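Trolard Repair Bench Mat, Large
Product code: 1449
Supplied by Dellton Educational and Workshop Supplies

Overview
The Trolard Repair Bench Mat is a heat-resistant work surface for schools, colleges and repair workshops. It protects the bench top during light soldering, dismantling and cleaning, and gives each person a clearly marked area in which to work. The large size is intended for shared benches and for equipment that has to be opened and worked on from above.

The upper face has a matt finish that reduces glare from overhead lighting. Shallow trays are moulded along the rear edge to hold screws, washers and small fixings in the order in which they were removed. A raised lip on all sides keeps loose parts on the mat.

Sizes and colours
The large mat is available in grey or dark blue. It may be rolled for storage with the upper face outwards. It should not be folded, as creases may become permanent. Mats are sold singly or in packs of 5.

Suitable equipment
The mat may be used under radios, kitchen scales, sewing machine heads, desktop computers and similar items. Equipment must be disconnected from the mains before it is placed on the mat. Power supply units should not be opened by students at any time.

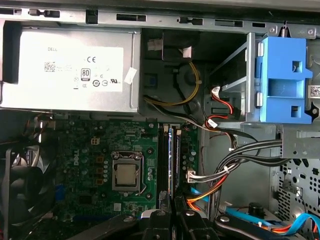 Desktop computer with the case open, showing the power supply unit and black plastic shroud.

Static protection
Two press studs are fitted at the front corners for use with the Relley wrist strap and earthing lead, which are sold separately. The mat does not provide static protection unless the earthing lead is connected to a suitable earth point. Customers who already own the Lavoie lead should note that it has a smaller stud and will not fit.

Care and cleaning
Wipe with a damp cloth and mild soap. Do not use bleach, white spirit or abrasive pads. Allow the mat to dry flat before it is rolled. Marks left by flux can usually be removed with a soft brush and warm water.

Delivery and returns
Orders are normally delivered within 9 working days. Unused mats may be returned in their original packaging, and carriage on returned goods is payable by the customer unless the item is faulty. The mat is covered by a guarantee of up to 2 years, depending on the type of account held.

School and college orders
Orders from schools and colleges should quote an official purchase order number. Enquiries about pack prices should be addressed to Darlene Kennedy, Education Accounts, Dellton. The present prices apply until the end of April.

Page last revised: Fri 19 January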